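Section 3. Before you start the arm: desktop teardown cell

Applies to the Grondora cell at Galstead. Read all of it before first shift, not after. Last edit 1/18/23, J. Barredo

3.1 Pendant

1. Pendant goes where the operator can reach it without leaning over the work. Not on the floor, not in a drawer.
2. Press the red stop. Confirm the fault on screen. Twist to release, reset. Every start-up, every operator.
3. Key switch: automatic for runs, manual for teaching. Key comes out when you leave. Shift lead holds the spare.

CAUTION: the stop button halts the arm. It does not drop the tool and it does not cut power to the computer on the bench. Unplug that seperately.

3.2 Work piece

4. Computer unplugged, side panel off, open side up.
5. Hold the power button in for 20 seconds with the cord out.
6. Check for cables standing higher than the case rail. Tuck them in. A snagged wire pulls a connector and then the board is scrap. 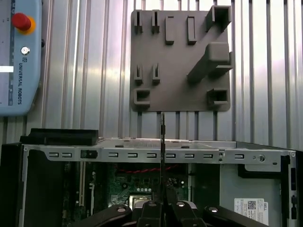
7. Log the asset number in the Ledance sheet before anything is removed. Batch one ran to 2,267 units and 61 had no number. Don't repeat that.

3.3 Tools and holders

8. Every tool goes back to its own holder on the gray plate. No swapping, even if it fits.
9. Wiggle each holder by hand with the arm stopped. They are printed parts and they crack at the base. Any play, replace it.
10. Check the gripper screws. Loose one = no run.

NOTE: after changing a holder re-teach its pick point at slow speed, 3 clean picks in a row, then save. Old points are not "close enough".

3.4 Hands

Nobody reaches into the case while the program is running or paused. Paused is not stopped. Press the stop first, then reach in.

Problems with the plate or the holders go to Jomar Barredo. Pendant faults go to Tolentino, write down the code beforeyou clear it.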